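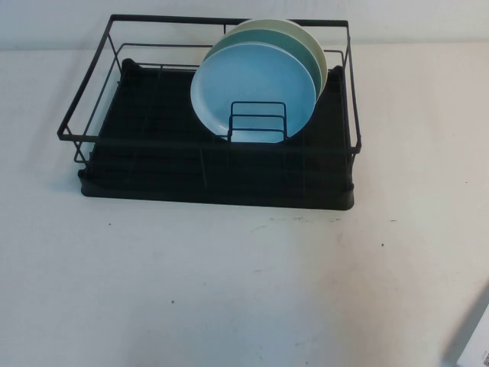
3. Methods

3.1 Participants and setting

Thirty-nine seam bowlers took part in the study, all of them registered with clubs in the two divisions of the Barkico League. Bowlers were eligible if they had bowled regularly in the previous season and were free of injury at the pre-season check in April. Spin bowlers were left out, as were all-rounders who changed style between matches. Written consent was obtained from each player, and from a parent or guardian for players under 18.

Matches in the league are played over 50 overs a side on grass pitches, with a single new ball per innings. Net sessions are held on artificial surfaces at most grounds and on grass at the rest. Surface was recorded for every session, as earlier work by the second author (Lukumay) had found that front-foot loading differed between the two. Footwear was not controlled. Players wore whatever they would normally have bowled in, and any change of boots during the season was noted in the session log.

3.2 Recording of deliveries

Each bowler wore a Cernix inertial unit in a close-fitting vest between the shoulder blades. The unit samples acceleration and angular velocity throughout a session and stores the data on board. Units were handed out before the warm-up and collected at the close of play. A delivery was counted when the trace showed a run-up, a clear peak at back-foot contact and a second, larger peak at front-foot contact within a set interval. Run-ups that were abandoned before the delivery stride were kept in a separate file and do not enter the counts reported in Section 4.

Automatic counts were checked against the scorebook for matches and against a hand tally for nets. For the hand tally, one observer stood behind the bowler's end of the net and marked each ball on a printed sheet by bowler's initials. Where the two sources disagreed by more than one ball in an over, or by more than one over in a session, the trace was read again by the first author (Van den Broek) without sight of the tally. Most disagreements came from throw-downs and from fielding drills in which players ran in and threw from close to the crease. A filter for throws was added in June and applied to all earlier sessions, so that the whole data set was processed in the same way.

In total, 2,549 deliveries were kept for the analysis of intensity. These are the deliveries for which both foot contacts could be identified and for which the ball speed was also known. Workload counts use every delivery bowled, whether or not a speed was available.

3.3 Ball speed and effort

Ball speed was measured with a radar gun on a tripod behind the stumps at the batter's end, set at the height of release as nearly as the netting allowed. Readings were taken on a line no more than a few degrees off the line of the pitch, and no correction was made for the remaining angle. Slower balls were flagged by the bowler by a raised hand after the follow-through in nets. This was not possible in matches, and slower balls there were identified from the commentary kept by the scorer, where such a commentary existed.

Effort was expressed relative to the bowler's own best. The reference value was the mean of the five fastest balls in a test spell held in the first week of the season, bowled after a standard warm-up and with full recovery between balls. A delivery was classed as high effort if the peak resultant acceleration at front-foot contact was at or above 90 per cent of the bowler's reference. The cut-off is a matter of convention. We repeated the main analysis with cut-offs of 85 and 95 per cent, and the results are given in the appendix.

Perceived exertion was collected on a ten-point scale within half an hour of the last ball. Players gave the rating in private, on a phone, so that they did not hear the ratings of their team-mates.

3.4 Definition of workload

Acute workload was the number of deliveries in the current seven days, and chronic workload was the mean weekly number over the preceding four weeks. The current week was not included in the chronic term. Including it is common, but it builds a correlation into the ratio that has nothing to do with training. For this reason we also report the two terms separately throughout.

Two season-level groups were formed from the total deliveries bowled between the first and last league fixtures. Bowlers with fewer than 700 deliveries were placed in the low group and those with more than 800 in the high group. Bowlers between the two limits were kept in all models that treat workload as a continuous variable, but were dropped from the group comparison. The limits were fixed before the season from league scorebooks and were not changed afterwards.

Missing sessions were handled in one of two ways. If a match was missed by the unit — through a flat battery, or a vest left at home — the number of balls was taken from the scorebook, with wides and no-balls added. If a net session was missed, the bowler was asked for an estimate on the next day and the session was marked as self-reported. Sessions with no estimate were filled with the bowler's own median for that type of session. A sensitivity analysis without filled sessions is given in the appendix.

3.5 Statistical analysis

Traces were processed in Drukadero, and the exported tables were analysed with mixed models in which bowler was a random effect. Fixed effects were acute workload, chronic workload, surface, age group and days since the last session. Smoothing of the weekly series followed the Aydoğan procedure with its default window. Residuals were inspected by eye for each bowler, and the weekly curves are plotted in Figure 4, at the end of Section 4.

Injury was defined as any complaint that led to a missed match or to a bowler being unable to complete a planned spell. Complaints caused by a blow from the ball or by a collision in the field were recorded but not modelled. With few injuries expected in a single season, no attempt was made to fit separate models for back, side and lower-limb complaints, and the estimates for the combined outcome are reported with 90 per cent intervals.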